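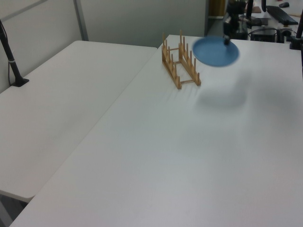 A wooden dish rack with a blue plate. The rack holds plates upright between two rows of pegs.

VUMANO ADDS PEGGED WOODEN DISH RACK TO ITS KITCHEN RANGE

TRORNCOMBE, February - Vumano, the Trorncombe maker of small kitchen goods, today announced a wooden dish rack for homes with limited counter space. The rack goes on sale this month through the Vumano website and at Rao kitchen stores.

The rack is a plain piece of kitchenware. Two parallel rails are joined by short crossbars, and each rail carries a row of round upright pegs. A plate slides down between the pegs and stands on its edge. There is no tray, no cutlery cup and no upper shelf.

Vumano has sold dish towels, trivets and cutting boards for several years. Customers who bought the boards often asked whether the company planned a drying rack in the same pale wood. Work on the rack began after those requests, and the first designs were larger than the one now going on sale. They had a second level for cups and a side rail for pans. Both were dropped after home trials, when most households said they wanted the counter space back between meals.

The home trials covered 90 households in and near Trorncombe. Each household used a rack in its own kitchen for 16 weeks and kept a short log of what went into it and where it was kept. Dinner plates and side plates made up most of the entries. Many households also used the rack for cutting boards and pot lids, and a smaller group kept it inside a cabinet to store clean plates on edge. The logs led to two changes. The pegs were made a little taller to steady large plates, and the ends of the pegs were sanded smoother after several users reported marks on softer glazes.

"People told us they wash a few plates at a time and want them to stand up and drain," the company said in a statement. "We kept the rack small enough to pick up with one hand and put away. If you have a dishwasher and only hand wash now and then, it can live in a cupboard the rest of the week."

Using the rack

The rack can be placed beside the sink on a drainboard, a folded towel or a tray. Because the base is open, water drains straight through to whatever is underneath. Vumano suggests loading larger plates first, starting at one end, with all of them facing the same way. Deep bowls take up more than one slot and should go at the end of the row. Stemware and heavy cast iron pans should not be placed in the rack.

The wood has a natural finish with no paint or stain. Some difference in color and grain from one rack to the next is normal. The finish may darken slightly with use.

Care

Wipe the rack down after use and let it air dry standing on its side. It can be washed by hand with mild soap. It should not be soaked or put in a dishwasher. A light coat of food-safe mineral oil every few months will keep the wood from drying out. Vumano sells a small bottle of board oil that is suitable for the rack, but any food-safe mineral oil can be used.

Individual pegs can be replaced. A worn or broken peg pulls out of the rail and a new one is pressed in. Replacement pegs can be ordered through the Vumano website, and instructions are printed on the inside of the box lid.

Availability

The first production run is 1000 racks. Of these, 738 have been set aside for Rao stores and the rest will be sold directly by Vumano. A second run is planned for later in the year. Racks are shipped fully assembled in a cardboard box with paper padding and no plastic wrap.

Delivery of online orders will be handled by Wakance. Customers in Trorncombe may also choose to collect orders from the Vumano workshop counter, which is open from 9 a.m. to 4 p.m. Unused racks can be returned in the original box to the place of purchase.

Stores that would like to carry the rack can request a wholesale sheet and a sample from the Vumano trade desk. Samples are sent on loan and include a return label. Plates are not included with the rack.

About Vumano

Vumano designs and makes small kitchen goods at its workshop in Trorncombe. Its range includes cutting boards, trivets, dish towels, board oil and the new wooden dish rack.

Press contact

Vumano Press Office, Trorncombe
Product photos and trade information are available on request.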